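Tolerances on the Label

Household measuring caps are badly specified, and the fault lies with the people who write the label. I have held this view since Agnese Toom and I compared doses in her kitchen in Skurcombe.

A cap is a measuring vessel. It should be treated as one.
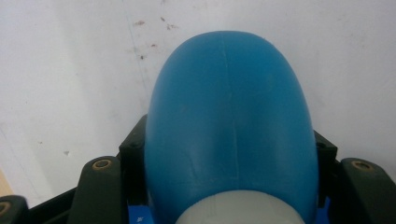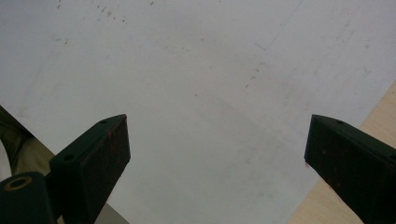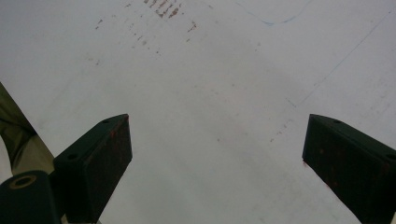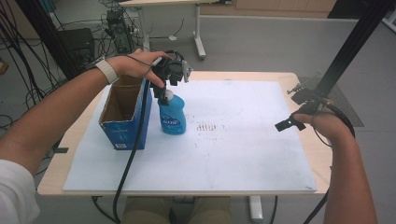
A blue bottle with a white cap, last of the four.

Why do two people following the same label use different amounts?
The label gives a line to fill to, but the line is moulded on the inside wall and is read at an angle. A person looking down from above will tend to pour past it.

The usual defence is that the error is small. Per dose, it is. Over a year it adds up, and the buyer pays for it. A 770 ml bottle sold as 26 doses allows a little under 30 ml for each. Agnese finished hers well short of that number and assumed she was careless. She was following the cap.

Leif Forsberg has argued in the Parkberg newsletter that buyers should weigh the dose instead. Weighing is accurate, and few people will do it with a basket of towels under one arm. The measure has to work at the speed of the task.

I would ask for two changes. The fill line should be the rim, so that a full cap is a full dose. The label should state the cap volume in millilitres, in type no smaller than the brand name's strapline. Neither requires a new material. The first requires a new mould, and moulds are replaced anyway.

Gyu-bin So objects that a cap filled to the rim will spill. A slightly taller collar outside the rim would catch the drip.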